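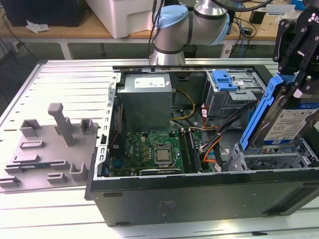

图 4-1 机箱侧放、侧板已取下,装在蓝色塑料托架里的硬盘位于硬盘仓上方

第四章 硬盘的安装与更换

修订:2/6/19 整理:Cameron Lowther

读到这一章的时候,您多半已经照着第三章把侧板取下来了,那么最需要力气的部分就算过去了,剩下的活儿要的是耐心和一张收拾干净的桌子。第一次动手的同事常常会紧张,怕碰坏了什么,这种心情我们都有过。请您放心,托架式的硬盘装起来很顺手,慢慢来,中间停下来喝口茶也没有关系(茶杯请放到别的桌子上)。

本章适用于 Coreck 机房里所有采用塑料托架的台式主机。Sasden 分部那批用螺丝直接固定硬盘的旧机器,请看第五章。

4.1 开始之前

请先把下面这些东西备齐,放在伸手就能拿到的地方:

要装的硬盘,连同它的托架
十字螺丝刀一把(只有拆扩展卡时才用得着,备着总没错)
防静电腕带
小碟子或者带盖的盒子,放螺丝用
第三章末尾的登记表,填好主机编号,例如 1535

如果是更换旧盘,请务必先确认资料已经备份,并且在登记表上请使用人签过字。我们曾经有一次,盘都拆下来贴好标签了,使用人才想起桌面上还有一个文件夹没有拷走,于是又原样装回去,一个下午就这么过去了。

注意:动手之前请关机,拔下电源线,再按住前面板的电源键几秒钟,把余电放掉。只关机而不拔线是不够的,主板上仍然有待机电压。

4.2 摆放机箱

1. 把机箱侧着放平,敞开的一面朝上,像图 4-1 那样。这样硬盘仓就在眼前,手可以从上方直接进去,也不必一边扶着机箱一边找接口。

2. 转一转机箱的方向,让硬盘仓靠近您惯用的那只手。左撇子的朋友尽管反过来放,书上的图只是一种摆法。

3. 看一看工作台面。如果您的台面是带槽的铝型材,小螺丝很喜欢往槽里钻,拆下来的请马上放进碟子。

4. 戴好腕带,夹子夹在机箱没有喷漆的金属部位。

4.3 把线理开

打开机箱,头一眼看见的往往是线。图中的这台也有一束黄黑相间的线从电源那边绕下来,另外还有黑、橙、红几种颜色的线。看着热闹,其实不用全都认得,您只需要找到给硬盘供电的那一个插头和一根数据线。

5. 用手轻轻把线拨到一旁,露出硬盘仓。拨就好,不要拽。遇到拨不动的线,顺着它往回找,通常是被别的线压住了。

6. 找到硬盘的供电插头和数据线插头,把它们搭在机箱边沿上,免得等一下压在硬盘底下。

7. 顺便检查硬盘仓里面有没有遗落的螺丝、扎带头或者灰团。有灰的话用软毛刷扫出来,请不要用嘴吹。

提示:内存和扩展卡离得近,袖口容易挂到。穿宽袖子衣服的时候,请先把袖子挽起来。如果不小心碰松了内存,也别慌,照 6.2 节重新按到位即可。

4.4 将硬盘装进托架

新领的硬盘和托架一般是分开包装的,需要先把它们合到一起。已经带着托架的硬盘可以直接跳到 4.5 节。

8. 从防静电袋里取出硬盘,手拿两侧,不要碰底面的电路板。

9. 把托架一边的小销钉对进硬盘侧面的孔,再把另一边轻轻掰开一点,套过去,松手。销钉都进了孔,托架会平平地贴着硬盘;如果有一角翘着,取下来重新套。

10. 核对接口的方向。硬盘的接口应该朝着托架开口的那一头,装反了是插不上线的。

注意:托架的塑料有弹性,但是经不起使劲扳。天冷的时候刚从库房拿来的托架会脆一些,请在室内放一会儿再用。库房编号 56 至 77 的抽屉里都是备用托架,颜色不一定相同,请以尺寸为准。

4.5 放入硬盘仓

11. 双手(或者单手,看您习惯)捏住托架两侧,把硬盘移到硬盘仓正上方,先停一停,看清楚两边是不是和仓口平行。

12. 顺着仓的导槽把托架慢慢送进去。正常情况下阻力很小,而且从头到尾都差不多。

13. 快到底的时候再稍稍加一点力,直到卡扣扣住。多数机箱会听到轻轻的一声“嗒”,也有些用旧了的卡扣没有声音,那就用指尖试着往外带一下,带不动就是扣好了。

注意:送到一半卡住的时候,请不要硬压。先退出来,看看是不是有线垫在下面,再看托架有没有套正。我们遇到的卡住,多半是这两样里的一样。

14. 接数据线。插头是有缺口方向的,对准以后平着推进去。

15. 接供电插头,也是平着推。插好以后两根线都应当自然弯着,没有绷紧。

16. 把先前拨开的线理回去,离风扇叶片远一点,必要时用一根扎带松松地束住。束得太紧,下一位来维护的人会很为难。

4.6 合盖前的检查

我知道到了这一步,大家都想赶快把侧板合上看看开不开得了机。请再多留一分钟,照着下面看一遍:

托架已经扣牢,没有歪斜
数据线和供电线两头都插到底
内存两端的卡扣是合着的
碟子里的螺丝和登记表上写的数目一致
机箱里没有留下工具

都没有问题,就可以按 3.6 节的步骤装回侧板,把机箱立起来,接上电源线和显示器。

17. 开机,进入主板设置界面,在存储设备一栏里查看新硬盘。名称和容量与硬盘标签相符,就可以保存退出了。

18. 在登记表上填写硬盘序列号的后四位(填写示范:1848)、日期和您的姓名,交给 Vidal 楼的前台存档。

4.7 如果找不到硬盘

偶尔会有开机以后看不到新硬盘的情况,请先别急着认定硬盘坏了。关机,拔线,重新打开侧板,依次试一试:

把数据线两头都拔下来再插一次
换一个主板上的数据接口
换一根确定能用的数据线
换一个供电插头

每试一样就开机看一次,不要几样一起换,不然最后弄不清楚是哪里的毛病。全部试过仍然没有,请把硬盘放回防静电袋,贴上写有主机编号的纸条,送到 Kovton 维修点。纸条上多写两句情况,比如开机时有没有异响、之前接的是哪个接口,修的人会很感谢您。

换下来的旧硬盘请不要随手放进抽屉或者废料箱,处理办法见第七章。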